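How to Request a Fee Credit Under Your Coaching Agreement

Clients of Veler who have completed a program and wish to request a fee credit should follow the procedure set out on this page. It applies to agreements signed at the Bondville and Manard offices. Clients of the Duman office should refer to the schedule attached to their agreement.

Before you begin

Requests must be received within 120 days of your final session. Please have your agreement number and your session record at hand. At least 4 sessions must appear on the record as attended.

Step 1. Sign in to the client portal and open the Agreements page. Select the program concerned and choose Request a Credit.

Step 2. Complete the form. State which goals in your action plan were not met and what work was carried out toward each one. Short, factual answers are preferred.

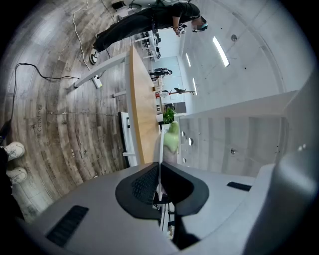 Floor lettering reading "Coaching"

Step 3. Attach your action plan and session record. Files should be in PDF format. If a session was rescheduled, enter the date on which it was held and leave the original date off the form.

Step 4. Review the summary and submit. A reference number will be sent to your registered email address. Quote it in all further correspondence.

After you submit

Requests are reviewed by Kári Hafþórsson, Client Agreements. You may be asked to supply further documents, in which case the review is paused until they are received. Approved credits are applied to your account and may be used toward any program of equal or lesser value. They cannot be transferred to another business.

If your request is declined, you may ask for a second review by replying to the decision email within 3 weeks.

Page last updated: Sunday, November 5, 2023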